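Category: Support / Scoreboard & Stats Feed / Resolved

Player showing on two rosters after mid-season trade

Product: Halladura league stats, desktop client
Reported by: league office, Nyanda Basketball Association
Assigned to: Erasto Ogola
Opened: 18 Nov 2022

Reported problem
A guard traded from Skuster to Cunex appears on the active roster of both clubs. His points from the first game with Cunex were added to the Skuster team total. The box score itself is correct. The public standings page is not affected, but the season leaders page lists him twice, once with 22 points and once with his full total of 236.

Steps already tried by the league office
Logged out and back in. Removed the player from Skuster by hand. He came back after the next sync. Cleared the local cache, no change.

First check
Pulled the player record. There are two entries with the same name and birth date but different player IDs. The older ID carries the Skuster contract with no end date. The newer ID was created when Cunex typed the player in as a new signing and skipped the transfer form. The client lets you do this without a warning if the jersey number is different.

Merged the two IDs on the test server. Merge completed, but the leaders page still showed both lines. The page reads from a nightly summary table, so a manual rebuild was needed.

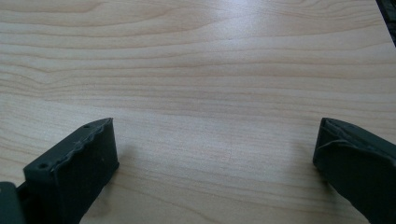

Ran the rebuild for the current season only. It stopped at row 200 with a "duplicate key" error. The row belongs to a preseason game that both clubs had entered, each under its own game number. Deleted the copy with no play-by-play attached and ran it again. Completed.

Second check
Leaders page now shows one line for the player, 236 points. Skuster team total dropped by 22, which matches the box score. Cunex total went up by the same amount. Minutes and fouls moved with the points. Plus/minus did not — it is stored per club and has to be recalculated separately. Done from Tools > Season > Recalculate.

Applied the same steps to the live server after the league office confirmed no games were in progress. The audit log there is capped at 2,000 lines and was full, so it was exported before the merge.

Cause
Trade entered as a new signing. The old contract was left open, and the sync restored it each time it was removed by hand.

Fix
Close the old contract, merge IDs (keep the older one), rebuild the summary table, recalculate plus/minus. In that order. Rebuilding before the merge puts the duplicate line back.

Still open
Request filed to have the client check name and birth date on new signings, regardless of jersey number. No release assigned yet. Last season's data, through May, was not rebuilt and should be left alone unless a club reports a wrong total.

Status: closed, follow-up request linked.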